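Print this page | E-mail this article

July
By Arnulfo Taipe

Keeping wicker in service

Apolinar Beltrán has repaired baskets for most of his working life, and for the past 10 years he has done it from a single-storey unit behind the Skulano bus depot. The work is mainly willow and rattan: log baskets, bread baskets, storage trays, the occasional chair seat. He agreed to talk about materials, moisture and the faults he sees most often, on the condition that we did not ask him to recommend a shop.

He begins with terms. "Wicker is a method," he says. "Willow, rattan, cane and paper cord are materials. People bring me a paper cord basket and tell me they have washed it because wicker can be washed. Willow will take a wash. Paper cord goes back to being paper."

The distinction matters most when a repair is priced. Willow rods have to be soaked before they will bend, and the soaking time depends on thickness and on whether the bark has been left on. Stripped rods of the size used for a household basket are ready in a morning. Rods with the bark on can need 8 days in the tank. Beltrán keeps a paper log of each batch, and the current entry is number 2962. He records the supplier, the length, the water temperature and whether any rods cracked at the first bend.

"Cracking at the first bend is my fault," he says. "Cracking at the border is the rod's fault, usually. It has a knot or it was cut late."

Where baskets fail

The border, or rim, takes most of the load when a basket is lifted without handles, and it is the part he replaces most. A rolled border spreads the strain over several rods, so one broken rod can be cut out and a new one fed along the same path. A plain trac border, in which each stake is simply bent down and woven away, gives less to work with. He will normally replace it whole.

Corners come next. A rectangular basket has its stakes under uneven tension, and the weave opens at the corner posts long before the sides show any wear. Beltrán checks for this by pressing opposite corners together with the palms. Movement is acceptable. A click means that a stake has parted inside the weave.

"I would sooner have a round basket on the bench," he says. "Customers would sooner have a rectangular one on the shelf, and I understand that."

Bases fail from below. Dragging wears through the underside, and standing water rots it. He fits a pair of thin runners to anything that will live on a stone floor, and charges for 3 lengths of rod where two would do, the third being a spare that he ties inside the base for the next repairer.

Colour is a separate matter. Brown willow may owe its shade to the bark, to boiling or to a stain, and the three age differently. Boiled willow, sold as buff, keeps a warm orange tone for many years if kept out of direct sun. Stained work fades unevenly, and a new rod set into an old stained side will always show. Beltrán tells customers so before he starts and writes it on the ticket.
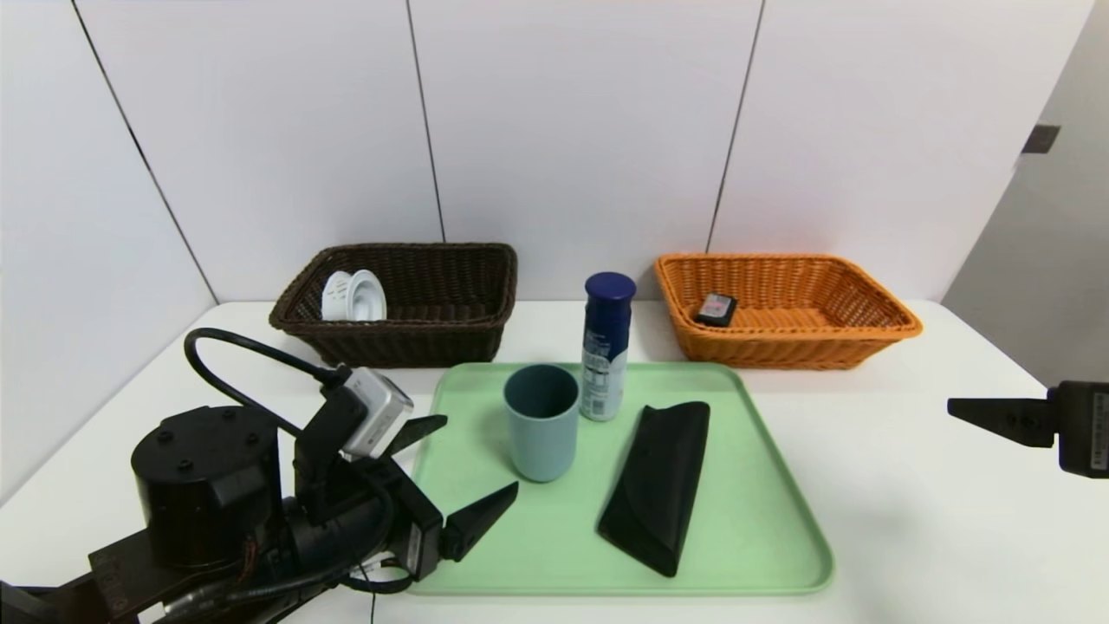 Cleaning and storage

His instructions for cleaning are short. Brush along the weave with a soft, dry brush. Wipe with a cloth wrung out in cool water. Stand the basket on its side in moving air until the base is dry to the touch, then leave it for as long again. He does not use oil. He has tested two proprietary dressings, Candis and Fisik, on offcuts, and found that both made the surface darker and that neither had any effect on how the rod bent afterwards.

"Very dry air is the enemy," he says. "A basket on top of a radiator cabinet loses its moisture in one winter. Then someone picks it up by the rim."

For baskets already brittle he suggests a light mist of water every few weeks in the heating season, applied to the inside, where the rods are less likely to have been varnished. Varnished baskets gain nothing from this. The water sits on the film and marks it.

Woodworm he treats by freezing. The basket is sealed in a bag with the air pressed out, frozen, brought slowly back to room temperature while still sealed, and frozen again. He has used the method on rattan from Đào, a workshop whose older trays he rates highly for their close weave and rather less for the glue beneath the binding.

We asked whether a repair is worth the cost when a new basket can be cheaper. Beltrán took some time over the answer.

"For a basket with a broken border and a sound base, yes," he says. "For a basket with a broken base and a sound border, maybe. When both have gone I take it apart and keep the rods that are still good. I do ask first."

He is now taking work for the autumn. Baskets should be brought in empty and dry, with any loose pieces in a bag.

Print this page | E-mail this article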